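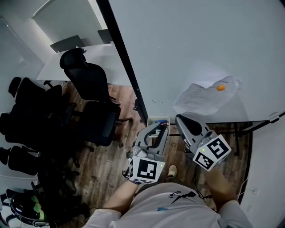 The lettings manager at Nosik has handled the Flavis building since it was converted to flats. We spoke on 13/10/2021 about service charges, which go up for most leaseholders in November.

The building has 16 flats, of which 15 are let on long leases. The remaining one is kept by the freeholder, Jiang, and pays its share like the others. "People assume the landlord's flat is exempt," the manager said. "The lease gives it a percentage and we bill it."

Shares are set by floor area. The largest flat measures 192 square metres and takes up two storeys. I asked whether the lift was charged on the same basis.

"It is, and the ground floor objects every year. To change that you need every lease varied, and the owners on the top floor would have to agree to pay more."

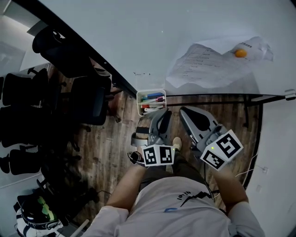
*At the white table, a gripper in each hand.*

The new charge for the smallest flat is £534 a quarter. Insurance accounts for most of the rise. The policy was rebuilt after a fresh valuation, as the old sum insured dated from the conversion and left out the rear extension.

"We were under-insured. A claim for the roof would have been cut in proportion," the manager said. 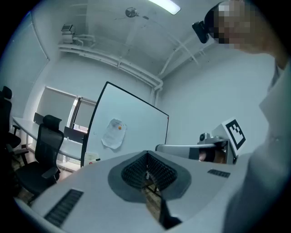 The reserve fund is a separate line on the bill. It is held in its own account and was last drawn on for the gutters. Isent, which surveyed the outside walls, has advised repointing the north side within three years. The manager expects to consult leaseholders before asking for prices.

Buyers' solicitors ask for the last three years of accounts. "Ask for the survey as well," the manager said. "It's in the same folder and we don't charge extra for it."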